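Vorratsschrank ausmisten – was macht ihr mit den ganzen Dosen und Tuben?

Kadir Kozan, Friday, 20:13

Hallo zusammen, ich bin endlich am Küchenschrank dran, dem aus Holz, in den seit dem Einzug alles reingewandert ist. Kleber, Gewürze, Reiniger, alles durcheinander! Manches hat einen milchigen Deckel und ein rotes Band, da weiß ich beim besten Willen nicht mehr, wann ich das gekauft habe. 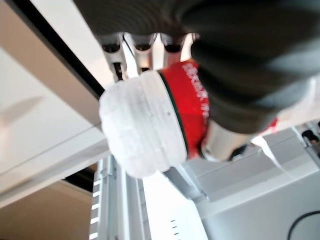 Ich würde am liebsten alles in Boxen von Donby umziehen, 2 Stück pro Fach. Oder ist das Quatsch?

wirkby_fan
Quatsch nicht, aber teuer. Ich hab 20 Euro für eine Box bezahlt und nach einem Monat war wieder Chaos drin.

Mensah
Seh ich anders – mit Etiketten klappt das super. Reiniger aber bitte nie zu den Gewürzen!

Kadir Kozan
Ja ja, die Reiniger kommen raus. Kleine weiße Flaschen fliegen sowieso weg.
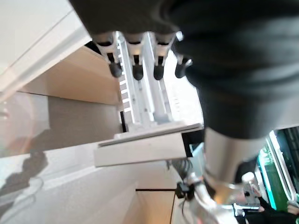

Bleibt die Frage, ob ich die Fächer noch auslege. Kelter hat so Matten, die rutschen angeblich nicht.

wirkby_fan
Matten krümeln. Feucht auswischen, fertig.

Mensah
Meine liegen seit August und krümeln null.

13 Antworten · 100 Mal geteilt

Ähnliche Themen
Gewürze richtig lagern
Holzfronten pflegen
Wohin mit altem Kleber?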